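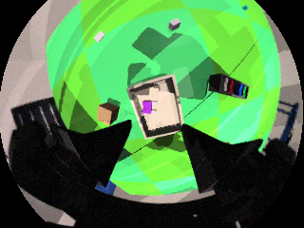 Budget sanity check: one small arm, one very cheap boss

pallet_of_regrets
We kit sample packs. Blocks, trays, little cans, all day long. The boss has given me 2000 to "get a robot in," which tells you how often he shops for robots. I've got the sim running on the trial license and a quote from Jollent: 1890 for the arm, gripper extra. So I have 110 left for the gripper, the mount, and my dignity. What am I missing?

greasefitting
Everything, by the sound of it. Table, mount, spare fingers, somebody's time. I put aside 1000 on top of the arm last time and ate through all of it by May.

pallet_of_regrets
Table we have. It's even green.

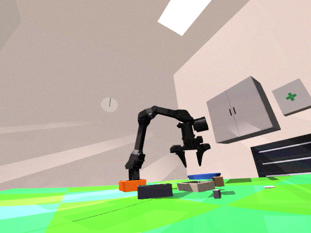
The plan is two fingers, straight down over the tray, pick, drop, repeat. I'd like to do the whole layout in sim before anyone signs anything. Dukitz sells a gripper for 400 and the Yilma one is "price on request," so I assume it comes with a yacht.

mostly_torque
Request it anyway. Yilma came in under Dukitz for us, once they were done asking what our company vision was.

greasefitting
Disagree on Yilma. Took forever to get replacement fingertips, and you will chew through fingertips. Buy the 400 one and two spare sets.

mostly_torque
You chew through fingertips because you run everything at full speed into the side of a tray.

greasefitting
Once.

quietbench
Can I be the dull one? Rent. Rutulitz does short leases on small arms. Sim is great for checking reach, and I'd trust it for where the mount goes. I wouldn't trust it for whether your cans slip — get a loaner on the table and drop a few for real before you spend the 2000.

pallet_of_regrets
He hates renting. He leased a copier in his youth and still brings it up.

quietbench
Then show him the rental next to a full quote with gripper, mount and spares. Mine was over double the arm price. He may warm to the copier.

pallet_of_regrets
OK, asking Rutulitz for a one-month price and Yilma for their mystery number. Will post both if I still work here.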